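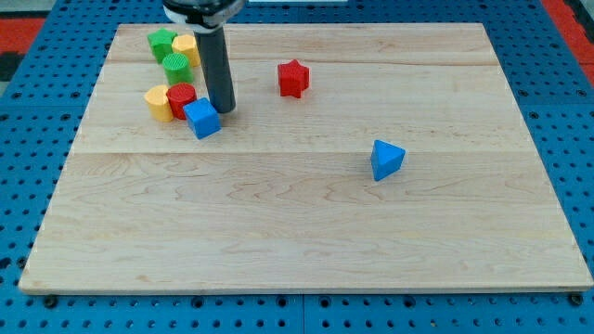
Sun 30 August

2 min read

Got up early and did the board before breakfast. It has been on the blue table since Thursday night and I keep going past it and running a hand over it. The seam across the middle still shows more than I would like. The one farther back is fainter and I have stopped looking for it. Maple is pale enough that any join shows up if the light comes in low, and in that room it always does.

I oiled a scrap of the same maple in July to see what it would do. It went yellower than I wanted. So the board stays plain for now. There are a few darker streaks in it and I like those. The planks came from Lekside, in the same stack as the shelf for the hall, and the streaky ones were cheaper.

The table is the old one with the holes. I nearly got rid of it when we moved things around. Small parts go through the holes if you aren't careful, and crumbs, and once a whole evening's worth of brads. But it is flat, and flat is what I needed. The board sits on it without rocking. I checked the corners with a strip of paper and it caught at every one.

Then the blocks. I have the red, the yellow, the green and the blue out. The cylinders stand fine on their ends. The tops are rough, with a texture to them, and the red has a sort of grid. The cubes are easier to stack but duller to look at. I pushed a few together on the left side, a green cube at the back, cylinders in front of it, to get an idea of how much room a group takes up. Less than I had drawn. I had planned the whole layout on squared paper with far too much space between things, and on the real board it would look like a parking lot with three cars in it.

So I redrew it after coffee. The groups go closer together and the middle stays open. I am going to keep them off the middle seam if I can. A block sitting right on a join draws the eye to it.

Wrote the cost in the back of the notebook while I was at it. Maple 49, glue and sandpaper 11, both from Tehrani on the corner. The blocks I already had, out of the Willura tin. I still want another blue or two, but more blue on that table might be a mistake – I would lose them every time one rolled off.

Lunch was late. Soup and the end of the bread. Rained from noon on, so the walk out to Grellano didn't happen and I wasn't sorry.

In the afternoon I sanded the front edge again. It is the part you see first, that thin lighter strip where the thickness shows, and it had a rough patch near one end. 120 grit, then 220, then the back of the worn-out sheet. Wiped it down twice. There is dust in every one of those black holes now and I will have to take the vacuum to it, which means clearing everything off first. Left that for tomorrow.

Put the leftover cylinders back in the tin by color. Then took the yellow ones out again – I want to try two of them in the far corner and see if that side looks less bare.

Need to buy: felt pads, masking tape, a new pencil. Call about the hall shelf bracket, order number 1521. The vacuum bag probably wants changing too.

Contact | © All entries the author's own | Back to top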